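Search this site Go

Home & Garage | Weekend Fixes | Motoring

I learned about fuses at my kitchen table on a Monday evening, with the good floral cloth still on and the tea going cold. My old Zoretti camper had lost its interior lights somewhere past Kudgate, and a garage wanted £163 just to look at it. No thank you!
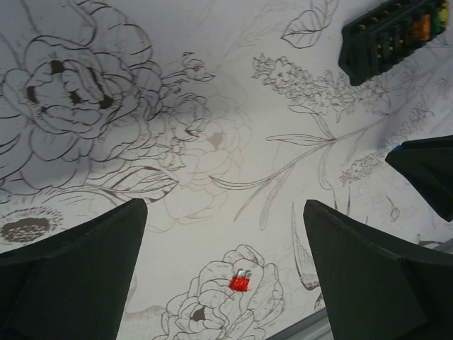
Esi Fiadzo
Contributing writer

A red blade fuse is such a tiny thing to hold up a holiday – a scrap of plastic and two metal prongs, and small enough to vanish among printed roses. My neighbour Moushumi Howlader rewired her own van one February and she's evangelical about colours (each one stands for a rating, so you match like for like and never go up a size). I'd always thought they were just being cheerful.

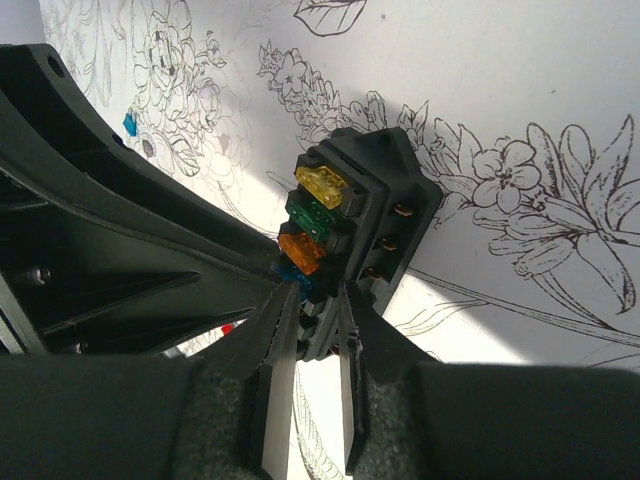
Yellow, green, orange and blue, side by side in the block.

I've grown terribly fond of them, which my family finds worrying. I draw a little map of the slots before I pull anything, and I keep spares in an old mint tin in the glovebox. 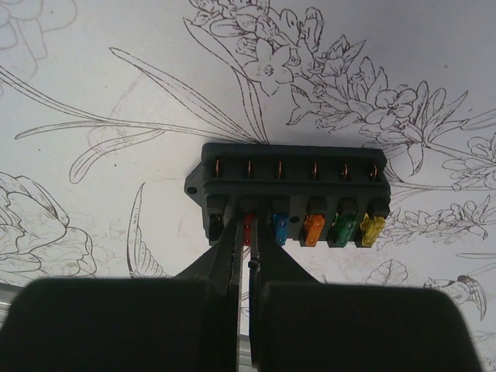

Can I swap a fuse with the engine running?

Switch everything off first and take the key out, then pull the old fuse straight up and press the new one firmly home.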